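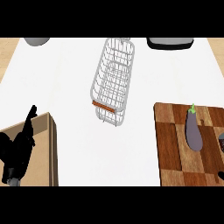

*Figure 1. Simulated view of the table cell, with the arm at the lower left beside the cardboard box and the wire basket lying at an angle across the table.*

## Session 4: Setting up the simulated cell

Module tutor: Davina Dow

Students work in pairs at the Mirport terminals. Each pair is given one copy of the cell and is responsible for it until the end of October. The physical cell in the Urquhart Laboratory follows the same layout and is introduced in Session 6.

### 4.1 Loading the layout

Open the Rulley scene editor and load layout 2851. Do not save over the master copy — use your own pair number as a suffix. The table is fixed. All other items may be moved, and each has its own entry in the object list.

Check the following before starting the arm:

- the box is open and its upper edge is clear of the arm's first movement;
- the basket rests flat on the table, with no wires passing through the surface;
- the eggplant (listed under that name in the object library) stands on the chequered cutting board and does not sink into it;
- the bowl and the tray are at the far side of the table.

An object placed even slightly below a surface will be thrown upwards when the physics engine starts. Raise it by 2 mm and let it settle.

### 4.2 The arm and gripper

The arm is supplied with the Kastance joint file. Load this file first, then the gripper file. If they are loaded in the wrong order the fingers take their position from the base and the cell must be reset.

Set the joint speed limit to 30 per cent for all work in this session. Run the homing routine once and compare the six joint readings with those on your pair sheet. A difference greater than half a degree should be entered in the cell log and corrected before any grasp is attempted.

### 4.3 Camera view

The rendered view is a wide strip with black bands at the top and bottom. The bands form part of the stored image and should not be cropped. Objects near the far edge of the table, such as the bowl and tray in Figure 1, may be only partly visible. Their positions should be read from the object list and never estimated from the picture.

### 4.4 Routine care

Reset the cell after every 87 runs. The contact log holds 2000 entries and then overwrites the oldest — export it before the reset.

Written work for this session: one page on the checks in 4.1, with your joint readings attached. Pairs whose readings were corrected should hand in both sets.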